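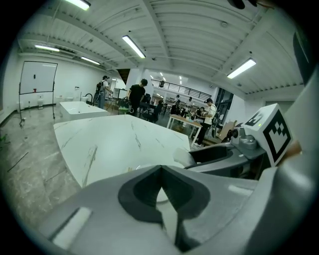
Leen Tarawneh replied to my last thread to say that if a machine can't clear a table after tea without someone stood next to it, it can't do chores, and we should stop saying it can. I think she's mostly right. A few posts on where I've got to.

---

What I count as a chore: clearing and wiping a table, emptying a dishwasher, folding washing, putting shopping away. On the shop floor it's unpacking returns, sorting them, filling a box, taping it and sweeping up at the end of the shift. Welding and palletising I leave out. Those were sorted years ago and they aren't chores.

---

I work in returns at Pallolar. We sell kitchen goods, so what comes back is mugs, pans, chopping boards and a lot of half-open packaging. In July we had a Grivomico arm on trial at one bench. Its job was to take an item out of an open tote and put it on the right shelf. No boxes to open, no labels to read out loud, no customers.

---

Saturday's figures, as I wrote them down. It tried 148 picks. It needed a person 30 times. Of those, 12 were items it had dropped or knocked over, and the rest were it stopping and waiting because it couldn't find a way to get hold of the thing.

---

Is that good? Depends who's asking. The supplier was pleased. Imtiaz Rathnayake, on the next bench, had to put down his own work 30 times in one shift and he was not pleased. Both of them were looking at the same sheet.

---

Stopping and waiting is better than dropping, for what it's worth. A mug on the floor costs us the mug and ten minutes with a brush. A machine sat still costs us a walk across the aisle.

---

People ask me about the software and I always end up talking about fingers. The gripper at the top of the thread has a broad grey finger with a V-shaped pad set into it, dark, with raised edges. Give me a notched pad over a flat one for anything with a handle or a stem. Ours at work had flat pads and wooden spoons rolled straight out of them.

---

A flat sheet of card lying on a smooth table is still the worst thing you can give a gripper. You or I slide it to the edge and pick it up there without thinking. Ours pinched at the middle of it until it gave up. Same with a wet tea towel, same with a plate in a stack of plates.

---

Then there's the rest of the room. Look past the gripper and there are people on their feet, backpacks on, one of them walking along with something green held low in front of him. A house is like that at half past five, with a dog added. A caged bench with a painted line on the floor isn't.

---

Everett Fitzsimmons asked about laundries, as he'd heard they were further on. Some are. I went over to Ó Dálaigh in Kasden to look. They have a machine that folds flat sheets and it's quick. It is also the length of a van, it folds flat sheets only, and 2 people feed it. Fitted sheets go to a table at the back and get folded by hand.

---

So in a laundry I'd say yes, for that one item, if you have the floor space and enough sheets. I wouldn't carry that over to somebody's spare room.

---

My own list, as of now.

Can do, left alone: hoovering a clear floor, mowing a plain lawn, washing dishes once they're loaded.

Can do with someone nearby: picking known items from a tote, wiping a bare table, moving a full basket from one place to another.

Can't do yet in any way I'd pay for: loading the dishwasher, fitted sheets, bagging up mixed rubbish, a child's bedroom.

---

Pieter Gumede says wiping a table should go in the first group. I've moved it back and forth. Wiping is fine. Knowing that the thing on the table is a homework sheet and must not be wiped is where I keep it in the second.

---

To be fair to the machine, the first week was worse. It couldn't manage pan lids at all and by the end it was getting most of them. No one changed the arm. They changed the height of the tote and how it came at the knob.

---

We haven't bought one. Cletus Alcantara wants a second trial with different pads and the tote on a tilt, and I've asked for the stops to be logged separately from the drops this time so I'm not doing it with a biro.

---

Leen, to answer you properly: no, I wouldn't leave one alone with the tea things. I'd let it take the full basket upstairs if it could do stairs. The one we had was bolted to the bench.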